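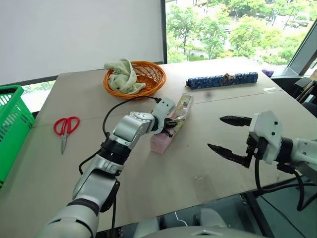

Left gripper on the clear box, right gripper open. Table setup for the basket task.

Grumina Manipulation Group, weekly meeting
Thu 17 January
Minutes, typed up by me again, because I sat closest to the outlet

1. Last time's minutes
Approved, with one fix. I had written that the Flendis code was merged. It was only on a branch. It's merged now, so we can all stop emailing me about it.

2. Grasp retries, the main item
We spent most of the meeting on this one and it was a good argument! Quick recap for the people who were out: the old policy closes the fingers, lifts, and carries on with the rest of the task whatever it's holding. The new one (we're still calling it Flendis, sorry) checks finger width and wrist load after closing, and if the two don't agree it opens up, backs off and tries again from a slightly different angle. It gets 2 retries and then it has to give up and move to the next object.

We now have 1247 scored grasps, split between the old policy and the new one. Flendis comes out ahead on hard-sided things like boxes, and I don't think anyone in the room doubted that part. Soft things are where we got stuck. Finger width means very little when you're squeezing a towel or a plush toy, so the check says "fine" when the gripper has one thin fold, and it says "fine" when it has the whole pile.

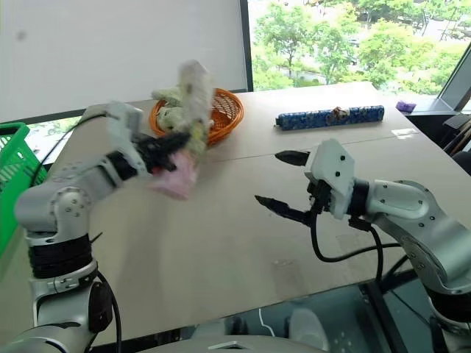
Photo: Grumina Manipulation Group

I brought up the bundle problem here. When there's fabric in or near the orange basket, the left gripper can come up with several soft pieces together, and our score sheet has no box for that. Is it a success if the target is in there somewhere? I said yes, two people said absolutely not, and we went back and forth for longer than I'd like to put in writing. What we settled on: a grasp with extra items gets its own code, "multi", and it stays out of the success rate until we've looked at those cases separately.

That means rescoring the soft trials. There are 115 of them. I volunteered for half before I'd thought it through (it's a lot of video).

3. What the idle arm should do
Right now the right arm holds its gripper open and pointed toward the middle of the table while the left one works. Somebody asked if it's getting in the way of the left arm's planner. Maybe? The planner treats it as a fixed obstacle, and we've never compared against parking it farther out. We agreed to run 52 trials with it parked and the same number with it where it is now, same objects, same starting layout. If there's no difference we leave it alone, since having it close should help once we start on handovers.

4. Erneo and the workshop paper
The Erneo people want our numbers for the shared results table. We'll send the hard-sided results now and hold the soft ones until the rescoring is done. I'd rather be late than send them something we have to take back. The full draft is due in June, so there's time, but the methods section still describes the old retry rule and needs a rewrite.

5. Sönmez wrist sensors
Load readings drift over a long session. Agreed to zero them before every block and write the offset in the log. Please do write it down, I had three blank rows last week.

Action items
Me: add the "multi" code to the score sheet, rescore my half of the soft trials
Soft trials, other half: whoever lost the argument in item 2 (you know who you are!)
Idle arm trials: the afternoon crew
Methods section rewrite: carried over to next meeting
Snacks: still open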